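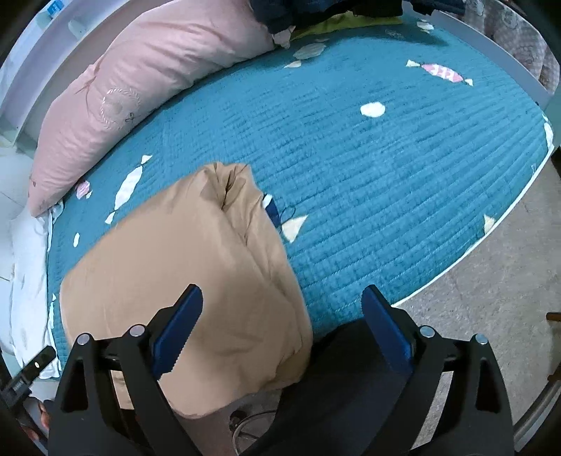 Duvet covers – buttons, zipper or ties??

treletti_59
Posted 26/05/2018

OK need opinions fast, sale ends tonight. Replacing our comforter cover, the old one is shot. Down to two. Vachon one is cotton with buttons along the bottom, Hedik one is a linen blend with a zipper. Both queen, both come in a sort of oatmeal color. Vachon is cheaper. Husband says who cares. I care, I'm the one stuffing the thing back in every week.

Anyone have either? Mostly want to know about corners sliding.

Raymonde MacDonald
Zipper. Every time. Buttons come open by your feet and you wake up with a toe through the gap.

mudroom_mel
Disagree with Raymonde. Had two zipper ones, both zippers went in the dryer. One melted a little, the other just lost its teeth at one end. A button you can sew back on in five minutes.

Raymonde MacDonald
Then your dryer's too hot. Mine's on low and the zipper is fine after years. Close it before you wash, too – an open one snags everything else in the load.

mudroom_mel
Low heat takes forever with a queen cover and it balls up with the sheets inside it anyway. Everybody's sheets end up in there. Came out last week with a damp pillowcase and three socks in the corner.

Chantal Hiebert
Closure doesn't matter half as much as whether it has ties inside. Does it have corner ties? Check the listing. If there's no ties the comforter will be in a lump at the bottom by Wednesday no matter what's holding the end shut.

Also linen blend wrinkles like crazy. I like it, my sister can't stand it. Depends if you iron. I don't.

treletti_59
Vachon says "interior loops" so I'd guess my comforter needs its own ties?? Hedik says nothing about ties at all. Ugh.

Chantal Hiebert
Loops are on the cover, yes, you'd run ties through. If your comforter has no tabs you can sew a bit of ribbon on each corner. Took me one evening of TV. Or safety pins but I've been stabbed so no.

plainsheet
Nobody asked but what thread count is the Vachon one

treletti_59
250

plainsheet
Good. Dont get talked into the really high ones. They sleep hot and they pill

dgarrity
Going to be the grump here. Skip the cover completely, get a washable comforter, done. I fought with those things for ten years. The burrito trick, the inside out trick, all of it. Life is too short.

Raymonde MacDonald
A washable queen comforter does not fit in a normal washer. You'll be at the laundromat with a roll of quarters.

dgarrity
Fits in mine.

Raymonde MacDonald
Then it's a thin one.

dgarrity
It's a normal one. We keep the house warm.

Chantal Hiebert
The inside out trick works fine if you do it right. Cover inside out, hands in the far corners, grab the comforter corners through the fabric, flip and shake. Stand on the bed if you're short. I am short.

mudroom_mel
I do the burrito one. Lay the cover down inside out, comforter on top, roll from the closed end, flip the opening around the roll, unroll. Buttons are easier for this btw because the opening is usually wider. Some zippers only go part way across and then your stuck trying to feed it through like a mail slot.

treletti_59
Oh that is a good point. Hedik zipper is only in the middle in the photo. Hm.

linen_lurker
Had a Drikier one, similar price to those. Color faded along the folds after one summer on the line. Not what you asked, just don't let them swap you to it if yours is out of stock. They tried with me.

treletti_59
Went with Vachon, buttons. Ordered a spool of ribbon too. Sorry Raymonde

Raymonde MacDonald
Watch your toes.

plainsheet
wash it before you put it on, mine shrank a good bit the first time

treletti_59
Shrank how much? Comforter already fills the old cover right to the edges

plainsheet
couple inches lengthwise. was all cotton like yours. cold wash after that and it stopped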